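Home | Questions | Ask | Topics | Sign in
Print this page | E-mail this page

Coat rack keeps leaning and the caps end up on the floor. How do you load one of these?

Asked by Theresia Haslinger, May 7, 2023

I share a work room and we have one of those tall black metal coat racks, a single pole with curved hooks at the top and more curved hooks low down. We've had it since November. It was fine while it only had caps on it. Then people started hanging bags and jackets and now it leans, and when somebody takes one thing off, a cap usually drops at the same time.

The room has a dark wood-look floor that is pretty smooth. On one side of the rack is a light wood table, on the other side is an office chair with a high mesh back, and the standing fan is behind the chair. So there isn't a lot of space to move it, maybe a hand's width either way before it bumps something.
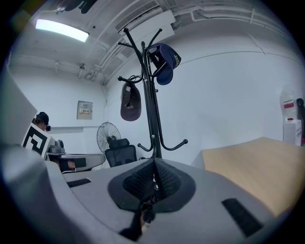 Coat rack next to the table, two caps on it.

What I have tried:

I turned the pole clockwise until it stopped. It helped for a few days.

I put folded cardboard under one foot. This made the lean go the other way.

I asked people to hang things "evenly," and everyone has a different idea of what that means.

I don't want to drill into the wall because we rent, and there is an electrical panel on the wall over by the fan that I'd like to keep clear anyway. I also don't want to throw the rack out. What should go on the top hooks and what should go on the bottom ones? And is there a way to hang a baseball cap so that it stays put when you grab the thing next to it?

2 answers

Answer from Hannelore Rüegg

I had a rack like that in a hallway for years. Most of the trouble is in the joints, so start there before you decide who hangs what.

Take everything off and lay the rack on its side on a blanket. Look for the places where the pole sections meet. On the kind I had, each section screwed into the next, and turning the whole pole from the top only tightened the upper joint. The lower one stayed loose and that was the one causing the lean. Hold the section below with one hand and turn the one above it, and do each joint separately, starting from the base. If a joint won't stay tight, wrap two turns of plumber's tape on the thread and screw it back in.

Then check the feet. Stand the rack up empty and push gently on the pole from each side. If it rocks, slide a sheet of paper under the feet one at a time. The foot where the paper goes through easily is the short one. Take the cardboard out and use a stick-on felt or rubber pad there. Cardboard squashes and you will be doing it again next month. I prefer rubber on a smooth floor – felt slides. Mine were Skarer pads from the hardware store, but any will do as long as they are all from the same pack and the same thickness.

As for loading it:

Bags go low if the strap is short enough that the bag clears the floor. If the strap is long, loop it twice around the hook.

Anything heavy that has to go on top should hang directly over one of the feet. Between two feet is where it tips. Turn the upper section a little if the hooks don't line up with the feet, then tighten again.

A heavy thing on one side wants something on the opposite side. A cap does not balance a bag. Two bags across from each other is fine, or one bag and one jacket.

For caps, hang them by the strap opening in the back, with the strap all the way down in the curve of the hook. The brim will hang toward the floor and it looks sloppy but it stays. If you set the cap over the tip of the hook like a head, it comes off when anyone brushes it. Closed-back caps don't have an opening, so clip those to the hook with a clothespin.

Give caps their own arm. Most of what you describe is probably a bag strap catching on the cap next to it on the way up.

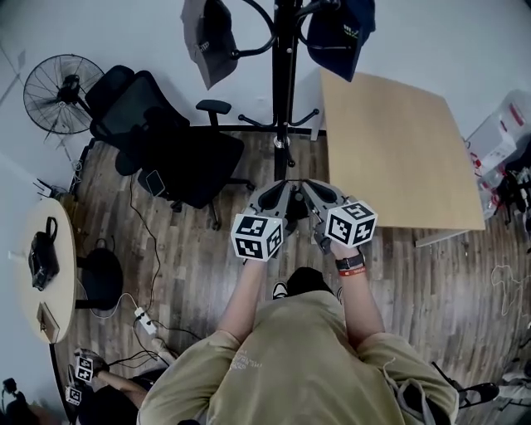 I would also move the chair before I moved the rack. A chair on wheels gets pushed back every time someone stands up, and an armrest can knock a rack sideways without anyone noticing. If you can shift the chair to face along the table and leave a foot of clear floor by the base, the rack will probably stay where you put it.

One more thing about the fan. If it swings from side to side and blows on light jackets, they work their way along the hooks. Point it somewhere else or leave it on fixed.

Answer from esquivel36

just get a heavier one. we had the same problem and bought a Starico with a stone base, it was 400 at the store by us but you can find them used. weighs a ton. never moved since

Comment by Theresia Haslinger

Thank you both. 400 is not going to happen for a place to put caps. The lower joint was loose, I could turn it almost 3 times around before it was tight. I took the cardboard out and I'll pick up rubber pads this week. Does it matter if the pads go on all the feet or only the short one?

Comment by Hannelore Rüegg

All of them, and a second one on top for the short foot if it still rocks.

Print this page | E-mail this page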